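Ticket: Intermittent loss of power to reception desk, Clestolley office
Status: Closed
Priority: Normal
Opened: 21 February 2019
Site: Clestolley, ground floor
Category: Electrical / desk equipment

Reported fault

Front desk reports that both monitors and the desk phone drop out during the day and come back on their own. Outages last from a few seconds to a couple of minutes. The desktop computer stays up because it is on a separate outlet. No pattern noticed by staff, although it seems worse in the afternoon. The Tiltitz label printer on the same side of the desk has also lost its settings twice.

Initial checks

Asked reception to note the time of each dropout and what was being used. Checked the breaker panel for the ground floor. No breakers tripped and none warm to the touch. The circuit feeding reception also feeds the two meeting rooms, and neither room has reported anything.

Plugged a lamp into the wall outlet behind the desk and left it on over lunch. It did not flicker. The monitors dropped out during the same period, so the wall outlet was ruled out and the fault is somewhere between the outlet and the equipment.

Power bar

The desk uses a Vaher power bar screwed to the underside of the top. Load measured at 89 watts with both monitors, the phone and the label printer idle. Well under the rating. Swapped the bar for a spare from stores. Dropouts continued the next morning, with two logged before 10. Original bar put back.

Monitor and phone cables reseated. No change.

Desk switch

There is an inline toggle between the power bar and the wall, fitted when the desk was put in so the whole lot could be shut off at night. It was not on the asset list and was missed on the first visit. Pressing lightly on the side of the toggle made both monitors go off. Repeated several times with the same result. 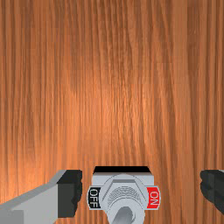
Light grey toggle switch against the wood top.

Switch isolated and taken out of the run. Continuity tested on the bench with the meter. In the on position the reading was steady until the lever was nudged, then open circuit. Contacts are worn. The afternoon pattern is probably down to reception moving the parcel tray across to that side of the desk for the courier pickup, which knocks the lever.

Parts

Nearest match in the Foltska catalogue is a different body size and would need the mounting hole enlarged. Facilities does not want the desk cut. Decision was to leave the toggle out and run the power bar directly to the wall, using the bar's own switch for the nightly shutoff.

Work done

Inline toggle removed and tagged as faulty. Blanking plate fitted over the hole. Power bar moved 55 mm toward the front so its switch can be reached from the chair. Label printer settings re-entered and a test label printed.

Follow-up

Monitored for 9 working days. No dropouts logged by reception. Printer has kept its settings.

The upstairs desks came from the same order and may have the same toggle. Separate ticket raised to check them in March. Asset list updated to show the toggle removed from this desk.

Closed with agreement of reception.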